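Larngate to open second infant feeding and weaning clinic in Endmont

2020-01-01

Larngate, the family health provider, will open a second infant feeding and weaning clinic in Endmont in April. The clinic will offer appointments to parents and carers of babies from birth to 10 months and will have capacity for 800 families in its first year.

The Endmont clinic follows the same appointment structure as the existing clinic in Titdale. Each family registered with the service is offered 4 appointments. The first takes place within a month of birth and covers feeding position, feeding frequency and weight gain. The second and third cover night feeds, bottle preparation and the signs that a baby is ready for solid food. The last takes place at 9 months and reviews the range of foods being eaten, portion size and the move to family meals.
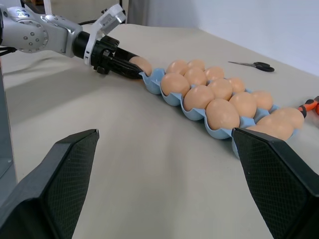 An egg held at the near end of a light-blue tray.

Appointments last 40 minutes. Parents of twins and triplets are given a double appointment at each stage, with separate weight and feeding records kept for each child. Older brothers and sisters may attend, and a supervised play area will be provided next to the waiting room.

Families may register from the week 20 scan onwards. Registration can be completed online, by telephone or at the reception desk. A referral from a midwife or health visitor is accepted but is not required. Families already registered at Titdale may transfer to Endmont without repeating the registration form, and their records will be moved within five working days of the request.

Feeding records will be kept in Kiani, the record system used at Titdale. Parents can enter feeds, nappy changes and new foods between appointments, and clinic staff can view the entries before the family arrives. Paper record sheets remain available on request and are entered into the system at reception.
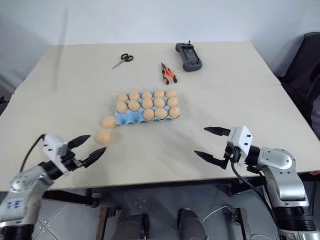
Group sessions on first foods will run alongside the individual appointments. Each session is limited to 10 families and covers food textures, safe preparation, the introduction of common allergens one at a time, and the difference between gagging and choking. Sessions do not replace individual medical advice. Families with a history of food allergy will be asked to speak to a member of the clinical team before booking a place.

The clinic occupies the ground floor and has step-free access from the street, pushchair storage and two private feeding rooms. Evening appointments will be available twice a week for parents who have returned to work.

Registration for the Endmont clinic is now open. The Titdale clinic will continue to operate with its present opening hours.

Notes to editors

Larngate provides antenatal classes, infant feeding support and child development reviews. Kiani is a record system for parents and clinic staff. Requests for further information should be sent to the Larngate press office.

Ends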